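Last updated: Jan 5, 2018

Print this page | E-mail this to a friend

Flu jabs, blood tests and the long wait for the phone: news from Halliday Surgery

Hello again to everyone in Erkcombe and the villages, and a happy new year from all of us at the surgery. I had meant to get this item written before Christmas, but then the coughs and colds arrived (and two of our receptionists caught them, poor things) and one day ran into the next, so here we are with rather a lot to tell you all at once.

The first thing to say is thank you. By the time we shut for the holiday we had given 2,222 flu jabs, and for a practice of our size that is a very good number indeed. Many of you came to the Saturday-style clinics we ran in the church hall over the autumn, where we managed 400 in a single morning, and I don't think I have ever seen so many people with one sleeve rolled up drinking tea! The queue went out past the notice board and everyone was very patient about it, even when the printer stopped and we had to write the slips by hand.

It is not too late if you missed it. Flu is still going about and will be for a good while yet, and we have vaccine in the fridge. If you are 65 or over, or pregnant, or you have asthma, diabetes, a heart complaint or anything else of that kind, or you look after somebody who does, please ring and ask. It takes a couple of minutes. You may have a sore arm the next day and feel a bit tired, but the jab can't give you the flu, whatever your brother-in-law says.

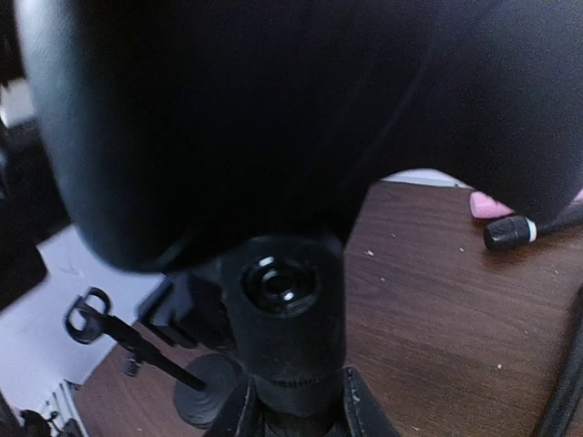

Now, blood tests. I know these have been a sore point, and I would like to explain what has been going on, as I have had quite a few letters and one or two conversations in the butcher's. Our samples used to be picked up by van twice a day, late morning and again in the middle of the afternoon. Since the laboratory changed its rounds in June there has only been the one collection, at half past eleven, and that meant anybody who needed a test had to squeeze in before then. You can imagine what it did to the appointments book. People who work in town were having to take a whole morning off for something that is over before you have got your coat hung up properly.

From this month we shall have our second collection back. It will be at a quarter to four, and so there will be blood test appointments after lunch as well as before it, with 30 extra slots a week once everything has settled down. Please do be a little forgiving for the first fortnight while the driver learns the lanes. The sat nav sends everyone down Trirkar Lane, and anyone who has met the milk tanker coming the other way will know how that ends.

A word about fasting, as it causes such a lot of muddle. Most blood tests do not need you to go without breakfast. If yours does, it will be written on your form, and we will always try to give you an early appointment so that you aren't sitting there faint with hunger at three in the afternoon. Plain water is perfectly all right, and in fact a good glass of it beforehand makes the nurse's job a great deal easier. Keep taking your usual tablets unless you've been told otherwise.

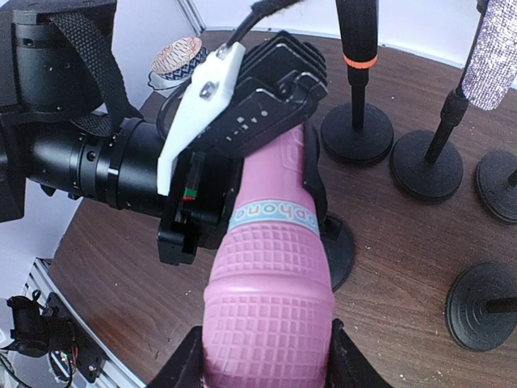 Results generally come back to us within three working days, though some of the less common tests go further afield and can take a couple of weeks. The best time to ring for them is after two o'clock, when the morning rush has died down. We would be so grateful if you could leave the early lines clear for people who have woken up poorly and need to be seen that day. If there is anything in your results that worries the doctor, we will ring you. You won't be left to find out by chance.

That brings me to the telephones themselves. We counted up the calls over one week before Christmas and there were just over 1,000 of them, nearly half before ten in the morning, with three people answering. The new phone system from Plotar goes in towards the end of the month, and it will tell you where you are in the queue, so at least you'll know whether there is time to put the kettle on. The number stays the same. There may be an hour or so in the evening when the lines go quiet during the changeover, and we'll put a notice on the front door when we know which evening.

Our practice manager, Adeel Jadoon, has been wrestling with all of this since the summer and would very much like to hear from you if something isn't working. You can leave a note at the desk or use the box by the pharmacy hatch. He does read them all, including the one about the fish tank, and the answer is that we are thinking about it. 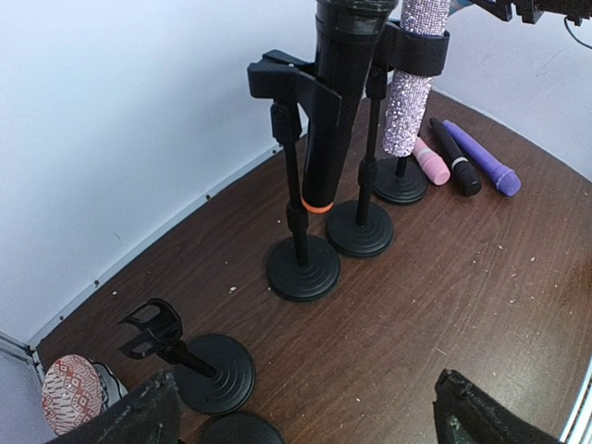 A few smaller bits before I let you go. The foot clinic has moved to the upstairs room, and if you find the stairs hard please say so when you book and they'll see you on the ground floor. Repeat prescriptions need two full working days, and a third if you collect from the village shop. The car park gets very slippery by the bottom hedge in a frost, so do try to park nearer the door, or have somebody drop you off. And we still have one green woollen glove, a left one, and a rather nice walking stick waiting for their owners behind reception.

Keep warm, eat something hot, and look in on your neighbours if you can.

Reader comments (4)

Maureen, Church Row
So pleased about the afternoon blood tests. I've been using up my holiday for them.

Old Ted
Will the new phones still play that music?

Jill P.
Had my jab in the hall, very quick and the nurse was lovely. Can children have the nose spray at the surgery or is it only at school?

T. Warrender
The walking stick may be my father's. Dark handle, rubber tip nearly worn through. I will call in.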